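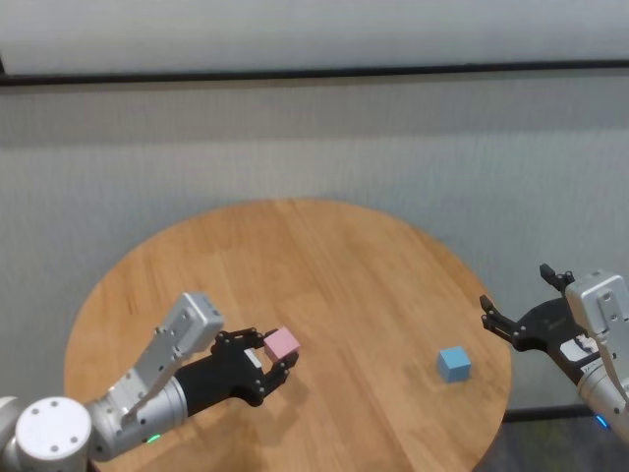 The round table, with a pink cube held over it

January 4, 2020

I spent most of the holidays going through our household bills for the past year. I do it every winter and I usually put it off until February, but the boiler was being serviced and I had to stay in, so I got out the folder and started.

The electricity came to 2,188 units. The year before it was higher, although I can't say by how much as I threw out two of the old statements when we moved the desk. I was with Flirer until the spring and then changed to Purnstead, who are a bit cheaper per unit but have a larger standing charge. If you don't use much, the standing charge matters more than the unit price. I only worked that out after I had signed up.

Gas is harder to compare. The meter was read twice and estimated the other times, and one of the estimates was far too high. I rang up and gave them the proper reading. They took it off the next bill without any fuss, but I was on hold for 40 minutes first. Take the reading yourself on the day the bill comes and write it on the back. I keep mine in pencil.

Then there is the food shop, where I had no bills to go on, only receipts in a biscuit tin. I gave up on the tin halfway through and used the bank statements. Bread and milk are small amounts but they bring you into the shop, and then you come out with other things. We have gone back to one big shop and a top-up at the market in Randau when we're over that way.
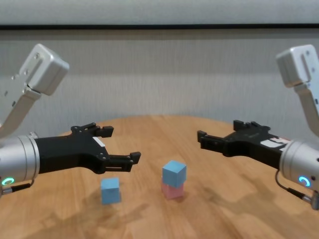

Same table, green light on the left and blue on the right

The car was the worst of it. Insurance, tax, two tyres and the exhaust came to £1,552, and that is before any petrol. The garage did warn me about the exhaust. I am going to put £600 aside for the car this year in a separate account and see how far it gets.

I've moved everything into a new folder with dividers. The old one had split down the spine. Water rates are still to do, and I can't find the letter about the direct debit, so that will have to wait until next week.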